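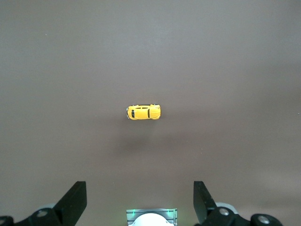 De: Rocío Jara
Para: lista miniaturas-escala
Data: 27/03/2024
Assunto: Re: Carrocha amarelo, escala e limpeza da pintura

Boa tarde,

Respondo por pontos à mensagem do Henrique, que cito abaixo só no que interessa.

> Comprei num lote um carrinho amarelo, tipo carocha, sem caixa. O vendedor
> indicou 1:64, mas ao lado dos meus outros parece-me pequeno. Medi 71 mm
> de para-choques a para-choques. A pintura está baça no tejadilho e
> queria saber se posso usar a massa de polir da Plovar ou se é demasiado
> abrasiva. Também não percebo se os vidros saem sem furar os rebites.
> Henrique

1. Escala. Com 71 mm de comprimento não pode ser 1:64. Um carro real desta forma tem pouco mais de quatro metros, o que dá uma escala entre 1:57 e 1:58. Os fabricantes de brinquedos ajustavam o comprimento à caixa, de modo que o valor não corresponde a nenhuma escala normalizada. No meu catálogo registo o comprimento em milímetros e deixo o campo da escala em branco quando não vem gravada na base. Se ao lado dos outros parece pequeno, convém repetir a medição com paquímetro, com o carro assente nas rodas e visto a direito por cima. Com régua encostada aos para-choques o erro passa facilmente de um milímetro.

2. Pintura. A massa da Plovar é demasiado grossa para amarelos. O amarelo costuma ter menos poder de cobertura e nas arestas dos guarda-lamas chega-se depressa ao primário. Primeiro, água morna com uma gota de detergente neutro e pincel macio. Secar. Se o tejadilho continuar baço, creme Ekodus sem silicone, aplicado com cotonete, em passagens curtas e sempre no mesmo sentido. Não insistir nos vincos moldados da traseira, onde a camada é mais fina.

3. Para-choques e faróis. Se forem metalizados a vácuo, nada de creme nem de álcool: o prateado sai à primeira passagem. Cotonete seco e mais nada. Se forem pintados a prateado, aguentam o detergente.

4. Vidros. Na maior parte destas peças a janela é um bloco único preso entre a carroçaria e o interior. Não sai sem abrir a base. Para furar o rebite, broca de 2 mm e só até soltar a cabeça. Não o faria num exemplar com a pintura original sã. Se os vidros forem escuros de fábrica, a abertura não traz vantagem nenhuma - o interior mal se vê.

5. Lixa. Alguém sugeriu em janeiro lixa de água 1,000 antes de polir. Isso é para repintura. A discussão está no arquivo, com o assunto "Vellia, base preta".

Falta saber o que está gravado na base. Henrique, se houver texto, transcreva-o tal como está, incluindo números soltos. Tenho 12 carochas catalogados com comprimentos próximos deste e posso comparar a posição dos rebites e o recorte das cavas das rodas.

Cumprimentos,
Rocío Jara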